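Waste charge for business premises in Enska: frequently asked questions

Last updated: Jan 3, 2020

These answers cover the waste charge on shops, offices, workshops and stores in the municipality of Enska. Households are dealt with under separate rules and have their own page. The answers are general. If your case is unusual, send us the notice and we will look at it.

Who has to pay the charge?

The person or company that occupies the premises. If you rent a shop, the charge is yours and not the landlord's, whatever the lease says about "all local taxes". A lease can make the landlord pay you back, but the municipality will still send the notice to you and will still chase you if it goes unpaid.

What if the lease is for less than a year?

For lettings of six months or less in the same calendar year, the owner stays liable. The owner can pass the cost on in the rent. Two lettings in a row to the same tenant are added together, so a five-month contract followed by a four-month contract makes the tenant liable from the first day of the first one.

My unit is empty. Do I still pay?

It depends on whether the unit could be used. Premises with no electricity and water connection and no furniture or equipment inside are outside the charge. If either of the utilities is still connected, the office treats the unit as available for use and the charge runs as normal. Switching off at the main is not enough. You need the closing bill from the supplier.

How is the amount worked out?

There is a fixed part and a variable part. The fixed part is your floor area multiplied by a rate for your category. The variable part is your floor area multiplied by a second rate meant to reflect how much waste that type of business produces. A fishmonger and an optician with the same size of shop will pay very different amounts, nearly all of it because of the second rate.

Which floor area is used?

The internal walkable area, measured wall to wall, leaving out the thickness of the walls. It is not the same as the area in the sale contract, which is often larger. If the figure on your notice matches your contract exactly, have it checked.

Covered loading areas count if they are closed on three sides or more. Open yards, parking spaces for customers and plant rooms that people do not normally enter are left out.

We use part of the building for storage. Is that charged at the same rate?

It can be charged at the lower store rate, but only if the storage part is physically separate and you have declared it. A corner of the workshop with shelves in it does not qualify. A room with its own door does. Attach a simple floor plan with the areas marked - it does not have to be drawn by a surveyor.

What about areas that produce special waste?

Areas where you regularly produce waste that the public service does not collect are excluded, provided you pay an authorised carrier to take it away and can show the contract and the collection slips. Solvents, cutting oils and clinical waste are the usual cases. Where special and ordinary waste come out of the same area and cannot be told apart, a flat reduction is given on the area. For mechanical workshops it is 25 per cent.

Offices, changing rooms and canteens attached to a workshop are always charged in full.

Is old office equipment special waste?

Not for this purpose. Electrical and electronic equipment has its own collection arrangements, and throwing out a few computers or printers once in a while does not change the status of the room they came from. A firm that repairs or dismantles equipment as its main activity is in a different position and should ask for its own assessment.

I have premises on the Plorkis estate. Is there anything different?

Yes. The estate is served by collection points and not door to door, so units more than the set distance from the nearest point get a reduction on both parts of the charge. The reduction is 13 per cent. It is not applied automatically to units that were built or split after the estate was first mapped. If your unit number has a letter after it, check your notice carefully.

How do I declare new premises?

Use form 907. It can be handed in at the counter, posted, or filled in through the Stendus portal. The form asks for:

- the name and tax code of the occupier
- the address and land register reference of the unit
- the floor area, split by use
- the date you took possession
- the activity code of the business

The most common mistake is to give the date the business opened. The office wants the date you had the keys.

When does it have to be in?

By the end of April of the year after you took possession. The same deadline applies to changes in floor area or use. If you are leaving, declare it sooner. A closing declaration that comes in late is only backdated if you can prove that you had left, and the proof has to be a document with a date on it.

Do I need to send a new declaration every year?

No. A declaration stays valid until something changes. A change of company name with the same tax code does not need a form 907, although a short message through the portal saves letters going astray. A change of legal form with a new tax code counts as a closure and a new opening, and both have to be declared.

When do I pay?

In two instalments, with the due dates printed on the notice. You can pay the whole amount with the first one. There is no discount for doing so. If the notice has not reached you, the charge is still due, and you can download a copy from Stendus with your usual login.

I have paid twice. How do I get the money back?

Ask for either a refund or a credit against the next notice. The credit is much quicker. For a refund you need to give the bank details of the person or company named on the notice. The office will not pay into an accountant's or a relative's account. Keep both receipts until the matter is closed.

I think the notice is wrong. What should I do first?

Write to the tax office before you think about an appeal. Plain errors such as a wrong area, a wrong category or a unit you left two years ago are usually put right by a corrected notice. Quote the notice number, say what is wrong, and attach the document that shows it. Asking for a correction does not stop the time limit for an appeal, so note both dates when the letter arrives.

The notice puts us in the wrong category. Can that be changed?

Yes, if the activity carried on in the premises really is different. The office starts from the main activity code on the business register, which may be out of date or may describe what the company does somewhere else. Update the register first if it needs it. Then send an extract together with a short description of what goes on in the unit. Photographs of the premises are accepted but are not enough alone.

One category is applied to each unit. A bakery with two tables is still a bakery.

Can the office inspect my premises?

Yes, with at least five working days' written notice. The inspector must show identification and leave you a copy of the measurements. You do not have to sign if you disagree with them, and not signing is not held against you. Write your objection on the sheet instead. If access is refused without good reason, the office may work from land register data, and the result is rarely in the occupier's favour.

What are the penalties for paying late?

A late instalment carries a percentage penalty and interest by the day. If you pay before the reminder is issued, the penalty is reduced, and the earlier you pay the smaller it is. Failing to declare is treated more seriously than failing to pay. If you find that you have never declared a unit, send the form in before the office writes to you.

How long should I keep the papers?

Keep notices and receipts for at least six years. Keep declarations, floor plans and closing bills for as long as you occupy the premises and six years after that. Scans are fine for most things. For waste carrier slips, keep the originals as well - the office has asked to see them in the past.

Can Sadowski deal with the tax office for me?

Yes. We need a signed authority and a copy of your identity document, or that of the company's legal representative. Once the authority is registered, letters about the case come to us and you get a copy. We charge a fixed fee for declarations and corrections, and quote separately for appeals.

Who do I contact?

Olga Casado handles local taxes for business clients. Please have your notice number and tax code ready when you ring. Documents can be left at reception in an envelope marked "local taxes" or sent through the client area of this site.

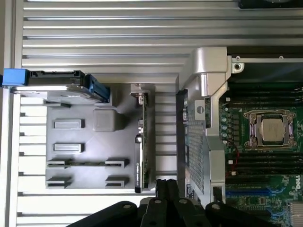 Hard drive carrier with blue latch handle, and drive-bay tray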